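How long can I keep store-bought water in the garage?
Asked in Home & Garden, Skoltdale community board

We moved to Skoltdale in June and the previous owners left several flats of bottled water in the garage. The garage gets hot in summer, not insulated, house was built in 1979 and I don't think anyone has touched the garage walls in all that time. The dates on the flats are from last year. Is it safe to drink or should I water the tomatoes with it? Also, how much should a family of four keep on hand? The town office told us the line on our street gets shut off a few times a year for repairs.

pipewrench1651

The water doesn't spoil. The date is there mostly for taste and for the store's stock. What changes is the plastic, and heat speeds that up. If yours sat through one summer it will probably taste like the bottle. I would use it for flushing, washing hands and the tomatoes, and buy new for drinking.

For amounts, the usual advice is one gallon per person per day, for at least three days. For four people that is 12 gallons. We keep enough for 7 days because the last shutoff on our side of Amrani Road went longer than the notice said. Keep it inside if you can — a closet floor is fine, under a bed is fine. Don't set it next to gasoline, paint or pool chemicals. Plastic lets smells through.

Write the month on each flat with a marker and drink the oldest first.

hotgarage_no_more

Just throw it out, water is cheap.

mapleside2220

I don't agree with throwing it out. Open one and taste it. If it tastes fine and the seal was never broken, I would drink it. If a seal is broken, that one goes on the plants.

Two things from our own shutoffs. First, buy some small bottles along with the big jugs. A five-gallon jug is hard to pour from if you have kids or a bad shoulder, and once it's open everybody's hands are on it. Second, keep a sleeve of paper cups with the water, so you aren't making dirty dishes you can't wash. Different colors help, everyone gets one and keeps it all day. 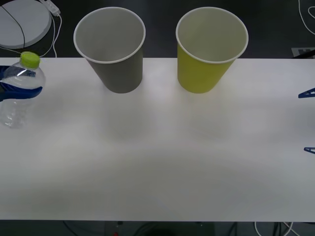 Paper cups, then a small bottle of water.
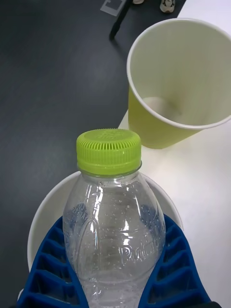
For the big containers I got two stackable ones at Clarkard. They have been all right, but the spigot on one drips unless you turn it past where it feels tight. Rinse them with a little unscented bleach in water before the first fill, then rinse again. I empty and refill ours every six months, in March and September.

Also find your water heater and read the label. There's usually 40 or 50 gallons in it that you can drain from the valve at the bottom once the power or gas is off and it has cooled down. Shut the inlet valve before the street goes dry, and don't turn the heat back on until the tank is full again.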